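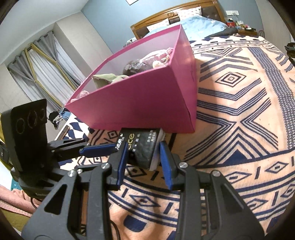

I got to the Prurar open day twenty minutes early, which meant I got the good parking spot and the bad coffee. It was also the ninth time I'd been told by somebody or other that I should go and talk to Lindsay Katene, so I went looking for her before the crowd turned up.

She was in the back room with her sleeves pushed up, hunting for an extension cord. "Are you the newsletter?" she said. I said I was. "Great, hold this." So my first job of the day was holding one end of an orange cord while she crawled under a table, and that's how we did the first bit of the interview.

Lindsay runs what Prurar calls its home program. Her team teaches machines to do household jobs, the tidying and sorting and putting away that most of us do half asleep. They do it by having people go through those jobs with grippers in their hands, and recording the lot. She came to it from ten years of fitting out kitchens, and she still talks like a tradie.

"People expect a lab," she said from under the table. "They want white coats and a big glass wall. And I say, mate, come and watch someone put things in a box on a bed. That's the job. That's the whole morning, some days."

I asked if visitors were ever let down by that.

"For about five minutes! Then they have a go."

She was right about that. The doors opened at ten and by quarter past there was a queue for the hand grippers that went out past the sink. I'd put myself near the front (press privilege, or so I told the bloke behind me) and I can report that it is much harder than it looks. You squeeze, the fingers close, and you feel terribly clever until you try to let go of something exactly where you meant to. I picked up a packet of biscuits on my third try and dropped it on my own shoe. A girl of maybe seven went after me and got it first go. She then did it with her eyes shut, to be sure I'd seen.

"Kids are brilliant at it," Lindsay told me later, when we'd found a couple of chairs and some more of that coffee. "They don't fight it. Adults try to be strong. You watch their shoulders go up around their ears. I tell them to pretend they're picking up someone else's glasses."

I wanted to know why soft stuff comes up so much. Every second person on her team seemed to have a story about blankets or plush toys.

"Because houses are soft," she said. "Go home and look at your bedroom. What's hard in there? The lamp, the bedside table. Everything else squashes. A factory part is the same shape on Monday as it is on Friday, but a jumper's got a different shape every time you touch it. And packets are cheeky. Anything shiny and crinkly, it catches the light, it folds on you, it slides. I've got a real grudge against packets."

She did a very good impression of a packet sliding, which I can't reproduce for you.

Idris Eynon wandered over around then with a plate of sausage rolls and joined in without being asked, and I was glad he did. He looks after the hardware side, and most of the gear people were queuing for had been across his bench. I asked him what breaks.

"Screws work loose. Pads wear out. Cables get caught on everything," he said. "If you've got a cable anywhere near a bed, it'll find the blanket. We check all of it before a session and then we check it again at lunch, and I still carry a screwdriver in my back pocket." He showed me the screwdriver. He'd sat on it so often there was a faded line in his jeans.

The pads are a sore point between the two of them. Idris likes a firmer one because it lasts, and Lindsay likes a softer one because it's kinder to whatever you're holding. They had what I'd call a friendly argument about it in front of me, with sausage roll.

"He'd put tyre rubber on if I let him," said Lindsay.

"It'd last, though," said Idris.

At eleven there was a proper demonstration, with the chairs set out and everything. An arm they've nicknamed Parri sorted a pile of washing into two tubs while Lindsay talked over the top of it. It got through almost 33 pieces before it grabbed a sock and a tea towel together and couldn't decide what it had. It stood there holding both. The room went completely silent, and then somebody's grandad called out, "Know the feeling!" and that got the biggest laugh of the day.

Lindsay didn't stop it or rush on to the next thing, she just let it stand there and explained what was going on. I liked that. I've been to demonstrations where the minute something goes wrong a curtain comes down, more or less.

"I'd sooner they see it stuck," she said when I brought it up. "If it all goes perfectly they leave thinking it'll be in their laundry by February. It won't. We've got a long way to go on socks alone."

So how long is a long way? She pulled a face at me. "I don't do dates. I did a date once, when I was doing kitchens, and the lady still rings me."

What she would talk about is the number of times a thing has to be done. One of the visitors had asked whether you could show the machine a job once and leave it at that, and she'd laughed out loud, then apologised. "We might do 200 goes at one little task," she told me. "Picking up, moving across, putting down. Different rooms, different light, different colour bedspread. And you want different people too, because I reach for things one way and Idris reaches for them like he's robbing a bank."

"I'm left-handed," said Idris.

"He's left-handed," she agreed.

I asked them both whether it gets boring. I thought Lindsay might give me the company line, but she had a proper think about it.

"Yeah, it can. By the afternoon you can get a bit dreamy, and that's when you get sloppy, so we swap people out. But you notice things as well. I never thought about my hands before this job. Now I'll be putting the shopping away and I'll stop with a tin in my hand thinking, why did I turn it like that? My husband's stopped asking."

Idris said he finds it restful. He used to work on conveyors at Nokon, nights mostly, and he reckons tidying a bedroom with a gripper in each hand beats standing beside a conveyor at three in the morning.

The question I'd been saved up to ask (by my mum, who reads this newsletter and will want to know) was who it's all for. Mum's hands aren't what they were, and she has strong opinions about the bottom drawer.

Lindsay's answer was the longest of the day, and I've only got half of it because my pen gave up. She talked about her aunty, who can cook a roast for twelve but can't bend to pick up a dropped peg. She said she's not very interested in machines that do everything. She'd be happy with one that could pick up the peg. "And put it back where she keeps them," she said. "Where she keeps them, mind you. If it puts them somewhere sensible she'll go spare."

By then the afternoon lot had started coming in and Idris had been called away to look at a gripper with a squeak. I had one more go before I left. I got the biscuits up, across and down into the tub, and looked round for the seven-year-old, but she'd gone home.

Prurar's next open day is in February, same place, with the entrance on the Skikent Road side. Bring your own coffee.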